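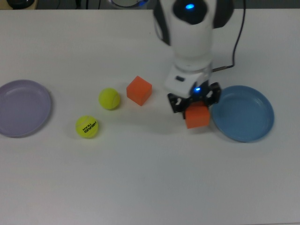 How often should a household test its smoke alarms?
Once a month. Press and hold the test button until the alarm sounds, then release it. The Galtasbridge Fire Prevention Office is using today's thread to answer the questions residents send us most often about alarms in the home.

1/ Placement comes first. Install one alarm inside every bedroom, one outside each sleeping area, and one on every level of the home, including the basement. An alarm in the hallway may not wake a person sleeping behind a closed door.

2/ Ceiling alarms belong near the center of the room where possible. If an alarm must go on a wall, follow the distance from the ceiling given in the manufacturer's instructions. Keep all alarms away from windows, fans, and supply vents, where moving air can carry smoke past the sensor.

3/ Kitchens cause the most calls to our office. Place the nearest alarm at least 10 feet from the stove. Residents in studio apartments who cannot meet this distance may call us for advice on a suitable type and location.

4/ Please do not remove the battery to stop a nuisance alarm. Use the hush button, open a window, and leave the battery in place. In July, our inspectors visited 100 homes in the Dullby neighborhood and found 17 with at least one alarm that had no battery in it.

5/ Replace the whole alarm 10 years after the date of manufacture. The date is printed on the back or side of the unit. Residents who cannot find a date should treat the alarm as expired.

6/ A short chirp every minute or so usually means a low battery. In a sealed unit, the battery cannot be changed and the alarm must be replaced. A chirp that continues after a new battery is fitted is often a sign that the unit has reached the end of its life.

7/ Dust can cause both false alarms and missed ones. Vacuum the outside of each alarm with a soft brush attachment twice a year. Do not use spray cleaners, and do not paint over the cover.
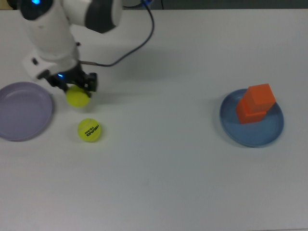
8/ Carbon monoxide alarms

A smoke alarm does not detect carbon monoxide unless it is a combination unit. Homes with a gas furnace, a fireplace, or an attached garage should have a carbon monoxide alarm outside each sleeping area and on every level.

9/ If the carbon monoxide alarm sounds, move everyone outside to fresh air and call 911 from there. Do not go back in to open windows or look for the source. Wait until the fire department says the home may be entered.

10/ Residents who are deaf or hard of hearing can request an alarm with a strobe light and a bed shaker. The request form is the same one used for standard alarms. Check the box marked "alerting device" and give a phone or text number for the appointment.

11/ Free alarms

The Ngubane Home Safety Program supplies and installs smoke alarms at no cost for homeowners and renters within city limits. The program installed 1,067 alarms last year. Visits usually take less than 30 minutes, and an adult must be present.

12/ Renters: your landlord is responsible for providing working alarms when you move in. Report a missing or broken alarm in writing and keep a copy. If it has not been fixed after 30 days, contact our office and we will follow up with the owner. You may also request a program visit in the meantime.

13/ We have been asked whether Dedar Hall is still a pickup point. It is. Residents who prefer to install their own alarms may collect them at the front desk between 9 a.m. and 4 p.m. Please bring proof of address. The limit is three alarms per household, and larger homes should book a visit.

14/ Old alarms: most smoke alarms may go out with household trash after the battery has been removed. Some carry a label asking that they be returned to the maker. Loose batteries should be taken to the collection bin in the Dedar Hall lobby. Lithium batteries need a piece of tape over each terminal.

15/ An alarm is of most use when everyone knows what to do after it sounds. Choose two ways out of each room and one meeting place outside. Practice the plan twice a year, once of these times after dark, and decide in advance who will help small children and older relatives.

16/ Sleep with bedroom doors closed. A closed door slows the spread of heat and smoke and gives people more time to get out or to be reached.

17/ Request forms are available at the Galtasbridge Fire Prevention Office counter and at all branch libraries, in English and Spanish. Replies to this thread are read during office hours only. To report a fire or any other emergency, call 911.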